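Reviews > Bench Automation > Grippers

6 min read

Fevholm two-finger gripper: a month of CPU swaps

By Hashini Mridha

We refurbish office workstations, and the slow part has always been the processors. Fevholm sells its small parallel gripper as a tool for "delicate board-level work", so in June I bolted one to the arm we already had and put it on socket jobs.

Setup took an afternoon. The mounting plate fit our wrist flange without an adapter, the cable was long enough, and the wrist camera bracket comes in the box. The manual is thin. It covers grip force in one paragraph and says nothing at all on how to teach a pick from a chip tray, which I had to work out by trial. Support at Prastovmont, who distribute it here, answered my email the next morning and sent a better PDF.

Most of my runs were on Xeon machines like the one below. I open the load plate by hand, since the gripper has no business near those levers, and let the arm carry the chip in.

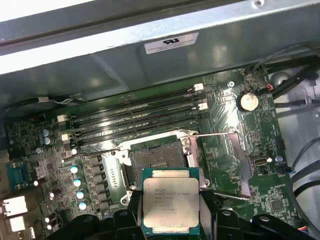 Xeon E5-1630V3 held over the open socket, load plate up.

The fingers hold a processor by its sides and leave the top clear, so I can read the markings on the camera feed before I let it go down. Grip force is set in steps from 1 to 100. I settled on 7 for bare processors. Anything higher felt like asking for trouble, and at the lowest settings the chip could tilt when the arm changed direction.

I logged 274 placements. The failures were nearly all bad picks from the tray, where one finger landed on the plastic rib, and the software stopped and waited for me each time. Two chips went down slightly rotated and I lifted them out by hand. No bent pins so far.

The bad points. The brackets are wide. In a roomy tower this is fine, but in a slim case they come very close to the cables and I had to tie everything back first. The black finish also makes it hard to see the fingertips on camera in poor light - I ended up adding a desk lamp. The software, Fukness, forgets the last force setting when you restart it, and I would like that fixed soon.

It costs $3000 without the arm. The Mitsotakis-Vlachou model I tried last year was cheaper, but its finger pads wore down fast and spares took weeks. If you only do a few boards a week, keep using your hands. For a shop with a steady stack of similar machines I'd buy the Fevholm again, and I have asked for a quote on a second set of fingers.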